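Subject: Re: [mukodside-users] Arm drifts after a stop, then reaches too far
Date: September 26, 2022

Hi all, and thank you for being so patient with me on this one!

The stop fault is back. I ran the house set again with the Rendon planner, and after a safety stop the arm still resumes from its old target, so the first reach goes well past the edge of the furniture.
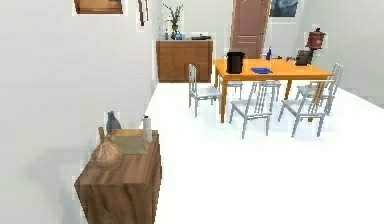 *2 min read*

The dining room is where I first caught it, back in July. After a stop, the planner believed the arm was still over the table and drove straight for a chair back. In simulation that costs me a red line in the log, but I'd hate to be standing beside the real thing.

These are the rooms I'd love some of you to try.

- Spade on the white platform. The blade hangs over one side, so a late stop shows up quickly here.

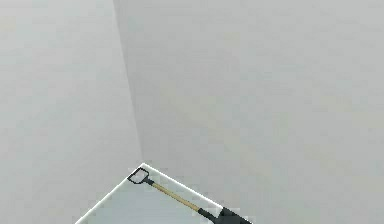
- Desk with the green lamp. Try stopping mid-reach toward the dark box, then resume. 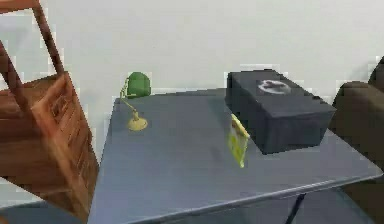

Cường Từ wrote:

> Same fault with the Nasen build, 2 resumes out of 8. Clearing the target by hand before resuming fixed both. I wouldn't let it near hardware until that's automatic.

I agree with every word, and bless you for running it. I've put the clearing step into the Montes branch, and I'm now working through the living room, cactus and all. 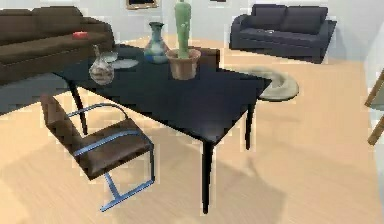

It takes me nearly two hours a pass, so please keep your real arms on manual resume until I write again.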